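Pick cell keeps losing the tray – fixture or vision?

tuhumury
Posts: 386
Our Faltstead bench cell faults out about every 60 cycles with "tray not found." I re-taught the pick pose twice and cleaned the lens. Integrator says buy a new camera. I don't believe it.

hisier14
Before anyone spends money, show us the tray. Is it clamped?

tuhumury
Not clamped, it just sits there. Cable runs over the left wall. 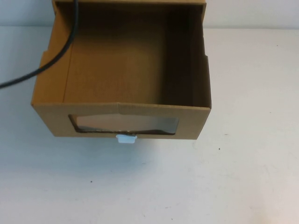 Tray at the taught position, empty.

hisier14
So a cardboard box on a matte-looking table, with a cable lying across it. I'd fix that first. Screw down two corner stops and reroute the cable.

tultura
Disagree. Box drift gives you bad picks, it doesn't give you "not found." My money is on the clear film in the front window. Glare there wrecks edge detection. Tape over it and run a shift.

hisier14
Depends how tight the search region is. Move it 7 mm and mine loses the part too.

tuhumury
Search region is tight, yes. Stops go on tonight, tape after that – one change at a time. Not sold on either yet.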